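How to get through recovery at home after spinal fusion

Posted Jan 7, 2024

You will be sent home with a bag of tablets, a sheet of exercises and the cheerful instruction to "take it easy". The sheet does not mention socks. My daughter's operation was long, the drive home felt longer, and most of what follows we learned by getting it wrong first.

Before the day

Move everything she uses to between hip and shoulder height. Phone charger, hairbrush, cereal, the lot. Bending and twisting are off the menu for weeks, and teenagers keep their entire lives on the floor.

Borrow a raised toilet seat. Dignity recovers faster than the back does.

Medicines and drinks

Write each dose down when you give it. At three in the morning you will be certain you remember, and you will be wrong. Little and often works best for drinks, so keep one within reach and top it up when you pass.

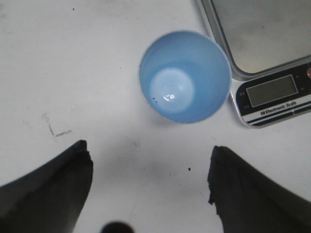
A light blue plastic cup.

Getting out of bed

Use the log roll the physio showed you. Knees bent, shoulders and hips turning together, legs over the side, then push up with the arms. Do not pull her up by the hands, however much she glares.

Walking

Start with the landing. We did it 7 times on the first day, with sighing. Add a bit each day – the garden gate counts as an expedition.

When to ring the ward

Fever, a leaking or angry-looking wound, new numbness or weakness, or pain the tablets no longer touch. Ring at any hour. For trouble with bladder or bowels, or legs that suddenly won't work, go straight to A&E.

Next in this series: going back to school with a note about chairs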